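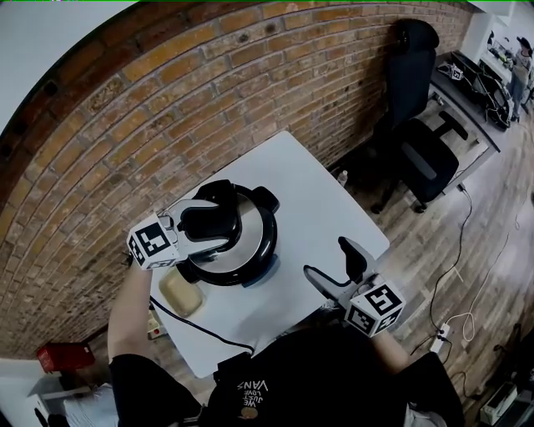
About Ekstead Cookery School

Ekstead began with 2 evening classes and a borrowed kitchen. Marjorie Bloxham taught both of them, mostly soups, bread and cheap cuts of meat. Mingxuan Tang joined later to teach rice, noodles and steamed dishes, and now plans the timetable.

We teach adults who want to cook at home. No experience is needed. Courses run for 6 weeks from September, with no more than 20 people in a group — smaller for pastry. Ingredients and aprons are included in the fee. Please bring a tub with a lid if you want to take food away.

So far 935 people have finished a course with us. Many come back for a second one.

Tell us about allergies when you book. The office opens at 9.30 am.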